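About Travness

Travness is a small food company that makes things for people who have to read the back of the packet before the front. We started with one gluten-free flatbread and a borrowed oven. We now make 70 products, and a few of them are even liked by people who could eat anything they wanted.

Who we are

The business was set up by Stojan Omerović, a baker, and Mirsad Kelmendi, who was told at the age of 31 that he had coeliac disease and took it badly. Stojan offered to make him a decent loaf. The first attempt was used to prop open a door through most of November. The ninth was edible, and the two of them have been arguing about salt ever since.

Our kitchen is in the old Kovačević dairy, a building with excellent drains and no view. No wheat, barley, rye, nuts or sesame come through the door, and that includes your lunch if you are visiting. We will feed you. It will be flatbread.

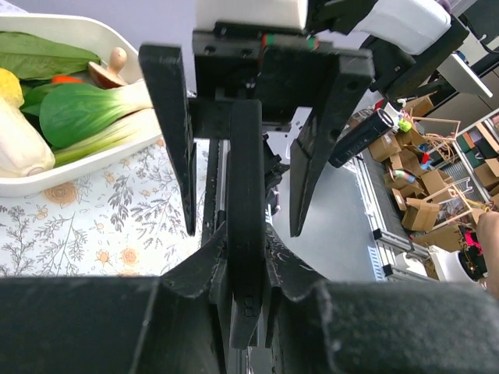 The gripper over the tablecloth.

What we make

Sindora is our bread and baking range: loaves, rolls, flatbreads and a flour mix that behaves itself in most recipes (choux pastry is between you and your conscience). Fluvitz is the milk-free range, with spreads, custards and a soft white cheese whose name we are legally obliged not to call cheese on the label.

Every batch is tested before it leaves us. If a batch fails, it doesn't go out, and Mirsad goes rather quiet for the afternoon. Full ingredient lists are on every product page, in type large enough to read in a shop without borrowing a stranger's glasses. When a recipe changes we put a notice on the front of the pack for six months, as people with allergies tend to buy the same thing for years and have every right to stop checking.

What we don't do

We don't sell cures, cleanses or anything described as a journey. If you think a food is making you ill, please see your doctor before you give it up. Cutting out gluten before a coeliac test can spoil the result, and our sales figures can wait.

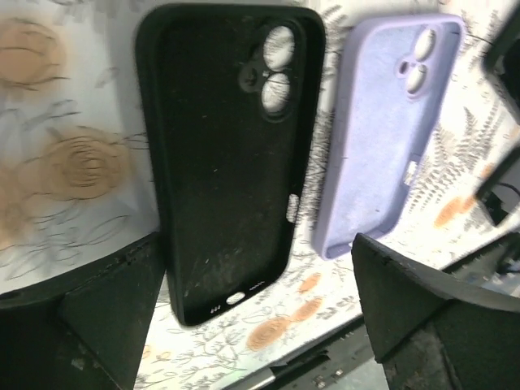 Black phone case, open side up.

Where to find us

We supply 135 independent shops, along with a number of schools and two hospitals that used to serve their coeliac patients a rice cake and an apology. Orders from the website go out twice a week. The kitchen shop sells misshapes at half price, and there is usually a queue for them, mostly made up of our own relatives.

Schools and caterers can ask for our allergen training day. Stojan teaches the morning and Mirsad does the alarming bit about shared toasters.

Page last updated 24/02/2019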